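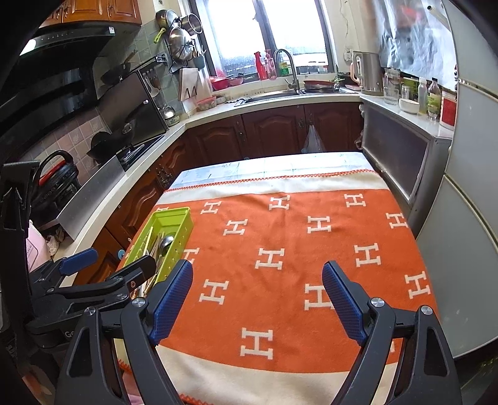
How to compare two hand-held grippers without fooling yourself

Makers of hand-held grippers like to publish a success rate. Metelov quotes one, Dremeo quotes a better one, and neither page says what was picked up, how full the container was, or how many tries were thrown out before the counting began. I have stopped reading those numbers. What follows is the method I use to compare finger pads and jaw shapes in an ordinary kitchen, with an ordinary load of cutlery. It takes most of an afternoon and needs no software beyond a spreadsheet.

You will need two grippers, the pads you want to test, a utensil caddy, a mixed set of utensils, a table you can walk around, and a notebook. A second person helps a great deal.

Step 1. Pick a load that gives trouble

Blocks and foam balls tell you very little. Every gripper I have tried can lift a foam ball. Cutlery is much less forgiving: spoons turn in the jaws, chopsticks roll, and fork tines catch on whatever is next to them. Put everything in one caddy and let it tangle. If you find yourself tidying the load between tries so that the next grasp looks easier, stop and start the set over.

Mix metal and wood. A textured pad that holds a bamboo chopstick well may let polished steel slide, and you want to know that before you buy 24 of them.

Step 2. Leave the cloth on the table

Most test reports are done on a bare bench. Real tables have covers, and a cover changes things. Fabric bunches up when a fingertip pushes into it, and a thin object lying flat can sink into the folds. Patterned cloth also gives the camera more to deal with, and I would sooner find out early if that matters. Smooth the cloth once at the start. After that, leave it alone.

Step 3. Write the rules down first

Do this before either gripper is switched on. My rules are short:

A grasp counts if the object leaves the caddy and stays in the jaws until it is set down on the cloth.
A grasp that brings a second object along is a failure, even if the first one was held well.
A second squeeze on the same object is a new try.
A dropped object stays where it landed until the set is over.

You may prefer other rules. Fine, but do not change them halfway. The second rule in particular can move a result a long way, and I suspect it is the one most makers leave out.

Step 4. Fix the number of tries

I do 32 grasps per pad, per person. Fewer than that and one bad minute decides the outcome. Many more and your hand gets tired, and you end up measuring your hand. Swap pads between sets, swap people too, and write down the order. The first set of the day is nearly always the worst, whichever pad is on, so throw in six practice grasps that you do not count.

Step 5. Run both grippers over the same caddy

Two people working from one caddy will get in each other's way. That is useful. You learn quickly how much elbow room each housing needs, and whether one camera loses sight of its own fingertips when the other tool comes close. Agree on who goes first for each object and take turns.

Keep both hands at a similar angle to the table. A steep approach favors narrow fingers. A shallow one favors wide pads, and a person who likes a certain gripper will drift toward the angle that suits it without noticing. I have caught myself doing it.
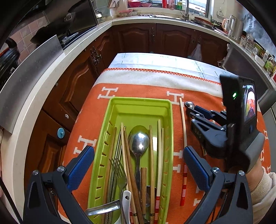 Step 6. Score chopsticks and spoons on separate lines

A single total hides the thing you want to know. Give chopsticks their own column, spoons theirs, and put forks and flat utensils in a third. A pad can look average overall while being very good at spoons and hopeless at anything thin.

For spoons, note where the jaws closed – on the bowl or on the handle. A grip on the bowl can look solid and still leave the handle swinging. For chopsticks, note whether the stick was upright in the caddy or lying on the cloth. These are different jobs, and lumping them together is how you get a flattering percentage.

Step 7. Check the recording against the notebook

If your gripper has a camera, go through the footage the same day. Mark any try where the notebook and the video disagree, and go with the video. Look at the seconds just before each failed grasp as well. Sometimes the fingertips were never lined up, and that is a fault in the operator or the camera placement. The pad should not be blamed for it.

I keep 1,076 scored grasps in one sheet now, from several pad types. The longer it gets, the less I trust any single afternoon in it.

What not to conclude

A hand-held test tells you about pads and jaws in a human hand. People correct for a poor grip without thinking, and an arm will not. When I moved a pad from the hand tool to a Fisar arm, its chopstick score fell badly while the spoon score hardly moved. The Hodoroagă controller notes claim their force setting closes that gap. Maybe it does. Their write-up uses a foam ball.

Keep the raw sheet, with the failed tries in it, and ask for the same from anyone who wants to sell you a gripper.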